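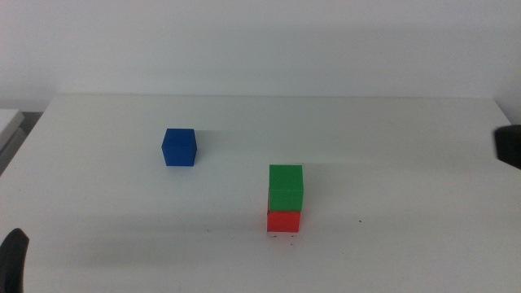

Figure 1. Task B workspace, fixed camera: green cube on red, with the blue cube set apart. Two gripper parts are at the left and right.

3.2 Student Projects: The Stacking Assignment

The third assignment of the Harnska course asks each team to teach a two-armed robot to build a tower of three cubes. On paper it is the easiest of the term, and students tell us so at the first meeting. They say it less often by July. The course enrolled 31 students in the year reported here, most of whom had never operated a robot and several of whom had signed up under the impression that it satisfied a writing requirement.

Teams record their own demonstrations by teleoperation, train a policy on them, and submit both the policy and a short report. Each team was allotted 60 minutes of robot time per week, a limit set by the schedule and defended afterward as pedagogy. Over the term the class kept 292 demonstrations. How many were thrown away is unknown, as the form we gave the teams had no field for it (Keskin later added one).

Two versions of the task were used. In Task A all the cubes begin apart. In Task B, the start state has green already on red, and only blue remains to be placed. We introduced Task B as a kindness. It proved the harder of the two to grade, because a policy that knocks over the existing pair and then rebuilds it has, strictly speaking, finished the job. Cârstea and Pascu, who did the grading, settled on half credit and a stern comment.

The reports were most useful where they dealt with camera choice. Teams could train on the fixed view, a wrist view, or both, and nearly all began with the wrist view alone, on the theory that the camera nearest the work must know the most about it.

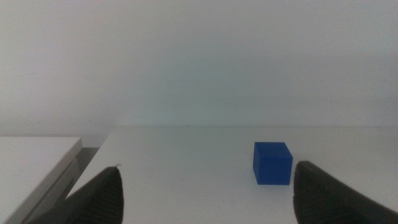

Camera choice was also where the written arguments grew heated. Văduva's team held that the wrist view was enough for grasping, and for grasping they had a case. With the blue cube sitting much closer to the right finger than to the left, as it does in this view, a policy can read the sideways error straight off the gap on either side. Their opponents — chiefly Rothe, who wrote four pages where one was asked for — replied that a view with one cube and two fingers in it says nothing of where the tower is. Both teams eventually trained on both cameras, and each report describes this as the other side's concession.

For later offerings we now require every team to submit one model per camera setting before combining them. The change costs an extra week of robot time, which we have taken from the final presentations. So far there have been no complaints.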